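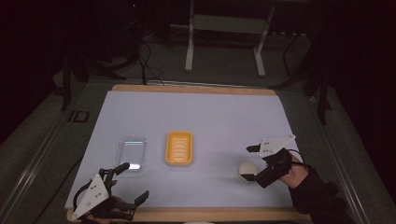

The soap dish is a small thing, and most of us buy it without thinking. I bought mine in a hurry in February, when we moved to the apartment in Grullisgate, and after one week there was a soft white puddle under the soap. I blamed the soap. It was the dish.

Oana Buzatu, who sells bathroom goods in her shop Marinescu, has heard this complaint many times. "People come to me and want a harder soap," she told me. "I ask them first what it is sitting on."

Her answer is a dish in two parts. The inner tray holds the bar and lets the water go down, and the outer base keeps this water away from the shelf. You lift the tray, empty the base in the sink, and put it back. In my home it takes less time than rinsing a cup.
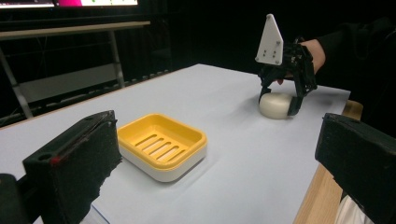 A yellow inner tray with five long slots, in a white outer base.

A dish in one piece can also be good, if it has ridges and you are willing to tip it out every day. A flat tray of clear plastic looks very clean in the store, but I would keep it for hairpins or a toothbrush cap. Soap on a flat floor stays in its own water.

The shape of the soap matters too. A new oval bar touches the ridges only in a few places, so the air can go under it. Later the bar gets thin and bends a little, and then it lies flat and sticks. Ovidiu Voicu, who makes soap by hand in Silau, presses the old thin piece onto the new bar while both are wet. He also makes round soaps. They are pretty – my daughter prefers them – but on a dish with a low rim they roll when you take them with wet fingers.

For cleaning I use warm water and an old toothbrush, and I push the bristles through every slot from the bottom side. Vinegar helps if your water is hard, as ours is. I leave it for ten minutes, not longer, and rinse well.

Color is a question of taste. I wanted white, like the sink, and Oana talked me into yellow. On white, she said, you do not see the soap film until it is thick. She was right about this, and now I wash the dish more often than before.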